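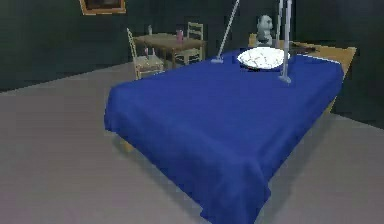

How long should a horse just off the track stay in a small pen before going out to pasture?

I give mine two to three weeks, and I let the horse's appetite and manners decide which end of that I land on.

Section 4: Setting up the let-down pen

Okay, so by now you've read the part on bringing your retired racehorse home, and you've got a trailer booked. This section covers the Tastel panel pen, which I've put up and taken down more times than I'd like to admit, first in Cukville and now out on our hill. I love these panels. They're light enough that I can move one by myself (grumbling), and the pins don't jam with mud the way my old ones did.

What you'll need

18 panels, one of them the gate panel
The bag of drop pins, plus a few spares
A rubber mallet
Two water buckets or one low trough
A slow-feed hay net
Gloves, please! I have pinched every finger I own.

4.1 Picking the spot

1. Walk the ground first and look for holes, old wire and anything sharp. Do it again from the other direction, you'll find something new.

2. Choose somewhere with another horse in sight but out of nose reach. A racehorse has lived its whole life in a busy barn, and being alone in a field can upset it badly.

3. Stay well clear of barbed wire. If your pasture fence is barbed, put the pen somewhere else or change the fence before the horse comes.

4. Check the drainage. Pour out a bucket and see whether it sits there.

Note: A slight slope is fine. On a steep one the bottom rails leave a gap, and a hoof will go into it sooner or later.

4.2 Putting up the panels

1. Lay every panel flat on the grass in the shape you want before you stand anything up. I skipped this my first time and ended up with something like an egg.

2. Stand the gate panel first, with the latch on the outside. Have a helper hold it.

3. Add the next panel on the hinge side and drop the pin in. Tap it with the mallet, but don't hammer it home yet.

4. Keep going around until you're back at the latch side. The last panel always fights. Go back three or four joints, wiggle them outward, and it'll drop in.

5. Now go around and seat all the pins properly.

6. Swing the gate all the way both ways. If it drags, lift the post side with a flat paver.

Caution: Don't leave a half-built pen standing overnight. An unpinned run of panels goes over in a decent wind, and it takes the rest along with it.

Caution: Never tie a horse to a panel. These pens aren't anchored, and a frightened horse can drag the whole thing.

4.3 Water and hay

1. Put the water on the fence line away from the gate, so you aren't stepping over it every time you go in.

2. Hang the hay net high enough that a pawing foot can't get caught once it's empty. I use the Moveck net with the small holes and tie it with a quick-release knot.

3. Use the same hay the trainer fed for the first several days, if you can get a few bales, then mix yours in slowly. Same goes for grain. Your vet should have the final say on how fast to cut it down.

Note: Lots of them have never drunk from a trough. If the level hasn't dropped by evening, offer a plain bucket, and call your vet if the horse still isn't drinking.

4.4 The first day

1. Lead the horse in with a halter and a long rope, and walk the inside of the fence together in both directions.

2. Show it the water.

3. Turn its head back toward you and the gate before you take the halter off, then step back out of kicking range. Some of them leave in a hurry!

4. Stay and watch for at least an hour. Trotting around and hollering is normal. Nonstop running, heavy sweating, or rolling over and over is a reason to phone the vet.

My gelding Hoani (587 on his sale sticker, and I still have the sticker) spent his first afternoon marching up and down one side like he was late for something. By supper he had his face in the hay net.

4.5 Daily checks

Push on every joint with your hand.
Look under the bottom rail for digging.
Dump and scrub the buckets.
Feel all four legs for heat or swelling and look at the shoes, if the horse still has them.

If a pin is missing, replace it before you feed. Spare pins are part number 413, and the gate latch kit is 2846.

Section 5 covers the first turnout on grass, starting with how long to leave them out.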